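Backpack sprayer notes, part 2. Pump rebuild is done, so now calibration. Long one.

1/ Unit is the Fusta four-gallon with the piston pump. Pavard seal kit, nitrile O-rings, new check valve. The old valve ball was pitted and pressure bled off in seconds.

2/ Swapped the cone tip for a flat fan. Cone is fine for spot work on thistle. For a fence line I want an even band. 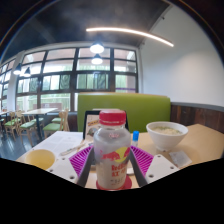 3/ Method: mark a test strip, spray it with plain water at normal walking pace, and time it. Then spray into a measuring jug for the same time. Volume over area gives your rate. Do it three times and average.

4/ My strip is 200 square feet. Average time was 30 seconds. If your passes differ by more than a couple of seconds, fix your pace before you touch the nozzle.

5/ Shobha Shenoy asked about pressure regulators. Yes, fit one. I use the Tarigan inline valve between the wand and the tip. Output stops drifting with each pump stroke. It does add a little trigger lag.

6/ Strainer goes behind the tip. 50 mesh for wettable powders. Anything finer plugs.

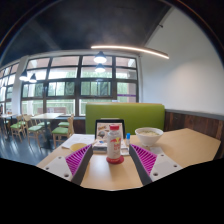 7/ Mixing order: half the water, then the dry product, agitate, then liquids, then surfactant, then the rest of the water. Surfactant early makes foam and you can't read the fill line.

8/ Rinse three times, running clean water through the wand each time. Pull the tip and strainer and soak them separately. Soft brush only, no wire. Wire opens up the orifice and your calibration is gone.

9/ Kumia wand extension is still on back order, due January. Will redo the strip test with it fitted and post the numbers under this one.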